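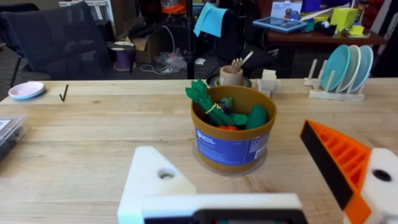 Toy vegetables in a container, with play utensils and a small plate on the same table.

Zwahlen Toy Library to Lend Play Kitchen Sets to Families

Collection of 800 items will be available for home loan beginning in March

The Zwahlen Toy Library will expand its lending service next month to include play food, toy tableware and small construction pieces. Until now these items could be used only in the library's reading room on Hikano Street. Under the new arrangement, registered households may take them home for a loan period of two weeks, with one renewal permitted.

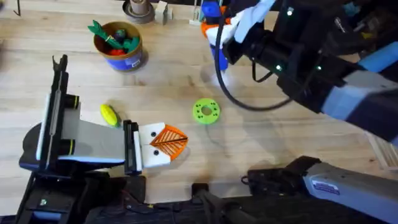 PRADIDANO, February – The decision follows a review of how the reading room collection has been used over the past year. The library recorded 1,747 requests for play kitchen items during that period, more than for puzzles and board games combined. Families with children under six accounted for most of the requests, and many asked whether the items could be borrowed in the same way as books.

A total of 237 households are currently registered with the toy library. Existing members do not need to apply again. New members may register at the front desk with proof of address, and there is no fee for residents of Pradidano. Families living outside the town may join at the nonresident rate posted at the desk.

The 800 items in the collection have been sorted into sets according to type and the age for which they are suited. The vegetable sets will be lent with a container, so that the pieces can be carried and put away together. Asparagus, eggplant and cucumber are among the vegetables offered. Plates, cups and toy utensils make up a separate group, and wooden blocks may be borrowed on their own or with any other set.

Storage was a main concern in preparing the collection. Loose pieces had previously been kept in deep bins, and sets were often returned to the shelf incomplete. The library has now purchased shelving and lidded boxes from Nornex, a local supplier of school furniture. Each set will have its own place on the shelf, marked with the same number that appears on the loan card.

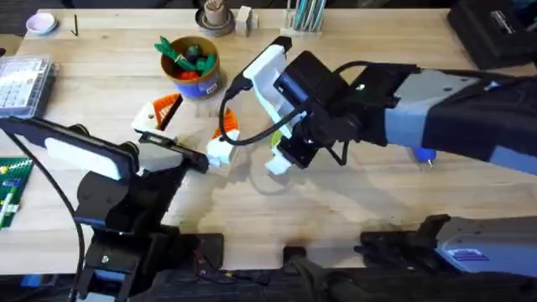

Compartment boxes will be used for the smallest pieces, which are the most likely to be lost between loans. Items small enough to present a choking hazard will be kept behind the desk and lent only to households whose children are all over the age of three. Building plates and bricks will be issued by the set, and borrowers are asked to check the contents against the card before leaving.

Returned items will be cleaned before they are placed back on the shelf. Borrowers are not expected to wash them at home and are asked not to put wooden pieces in a dishwasher or leave them to soak. A missing or broken piece should be reported when the set is returned – no charge will be made for ordinary wear, or for the loss of a single piece.

The reading room will continue to offer table play during its usual hours. One set of each type will remain in the room at all times, including the vegetables and tableware, for families who prefer not to borrow. The low tables near the windows will be kept for this purpose each morning until 11:30 a.m.

Schools and child care centers may request sets for classroom use beginning in April. These loans will be handled separately from household loans, and requests should be made at least two weeks in advance.

Loan cards and a printed list of the sets are available at the front desk of the Zwahlen Toy Library, Hikano Street entrance.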